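Oltbridge Residential College

Oltbridge Residential College is a public two-year college in the town of Oltbridge. It offers associate degrees and short certificate courses, mainly in food service, health support, office administration and the building trades. Enrollment is 4,000, counting full-time and part-time students. The college is one of the few two-year schools in its region with student housing on campus.

History

The college began as an evening trade school in the former Stotent textile works, on the east bank of the river. Classes were held on the upper floor while the lower floor was still used for storage. Day classes were added later, and the school moved to its present site when the county bought farmland north of the town. The old works building was kept and now holds the carpentry and masonry shops.

The first residence hall, Karno Hall, was built for students from outlying farm districts who could not travel to class every day. Ryu Hall followed on the other side of the main lawn.

Academics

Teaching is divided among 4 departments, which together offer 29 programs. The largest is Health Support, followed by Food Service. Most associate degrees take two years of full-time study. Certificates run from one term to a full year, and credits earned in them can be applied toward a degree in the same department.

The academic year starts in August. A short summer term is used mostly for repeat courses and for required work placements.

Food Service students take classes in menu planning, purchasing, sanitation and basic nutrition. A course in household cooking is open to students from any department and carries one credit. 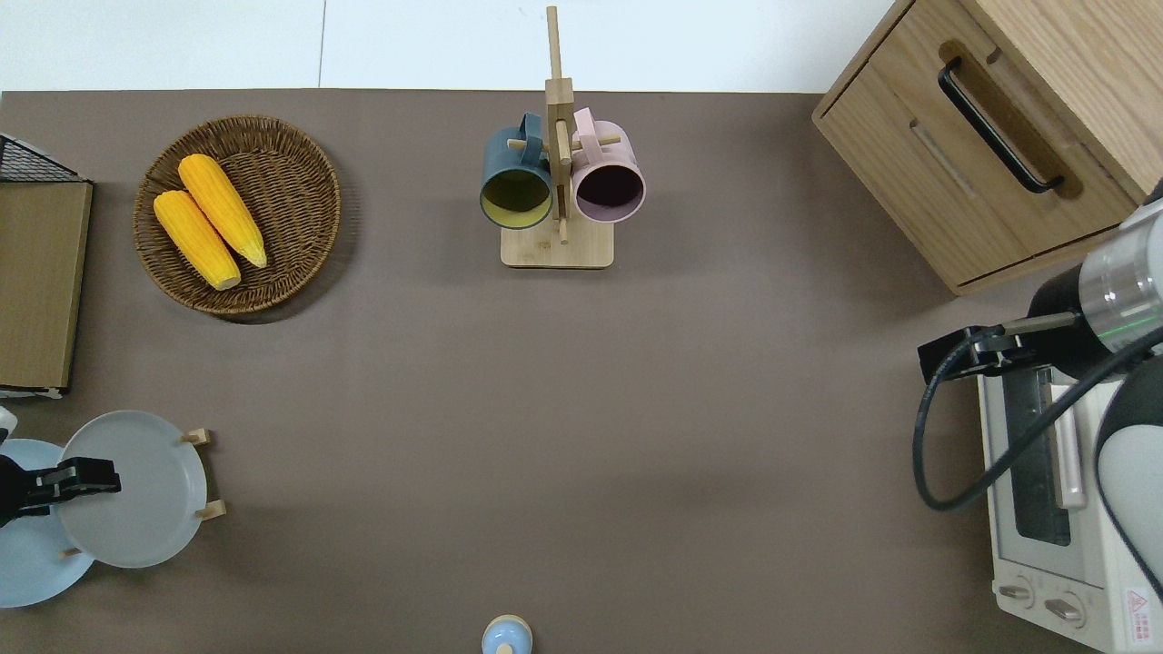

Ears of corn in a wicker basket, with a wooden mug tree.

Tuition and aid

Tuition is charged by the credit hour, with a lower rate for county residents. Housing and meals are billed separately. Students may pay in 7 installments over the year. The college also gives grants from its own funds, and these do not have to be paid back if the student completes the term.

Campus

The library is open until 9 p.m. during the term and may be used by town residents who hold a borrower's card. A bus line connects the main campus with the shops in the Stotent building.

See also

Karno Hall
Stotent textile works
Education in Oltbridge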